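Sunday, Stotiddale workshop, started just after lunch

Picking up from the last entry: the gripper model now loads in the simulator without the outer linkages flying apart! The trick was the joint limits. I'd typed two of them in degrees where the file wanted radians, so the arms were trying to fold through the base on the first step. Fixed, reloaded, and it stood there as good as gold. Very happy with that.

Next job was the hanging-loop task, the one we want working before we cut any metal for the Trornport arm. Black cylinder, short pin, grey loop underneath, and the fingers have to come up either side of the loop and close on it. I left the marble floor and the wood texture in from the Yordanov scene pack. They slow things down a bit but I like having something busy behind the loop, as the real bench is never plain either. 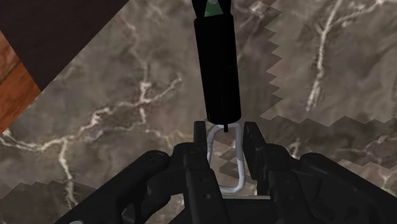 Contact settings are where most of the afternoon went. With the solver at 13 iterations the loop jittered as soon as a finger touched it, a horrid little buzz. Pushing it to 200 calmed it down completely, and the run still finishes before the kettle does. I'm sure there's a sensible value in between (if anyone fancies hunting for it, please do, and write it in here).

Other bits:
Friction on the finger pads is still a guess. Need to drag the printed ones across the scales and get a proper number.
Shadows on the floor have a jagged, stair-step edge. Probably the shadow map resolution. Only cosmetic, but I'd like it gone before we train anything on the camera view.
Saved the settings as asolwood_251 on the shared drive. Please copy it, don't edit it!

Last thing before packing up I set a batch going with small random shifts in the loop position, 2,535 starts in all. It's chugging away on the old desktop by the lathe, so please leave that one switched on tonight.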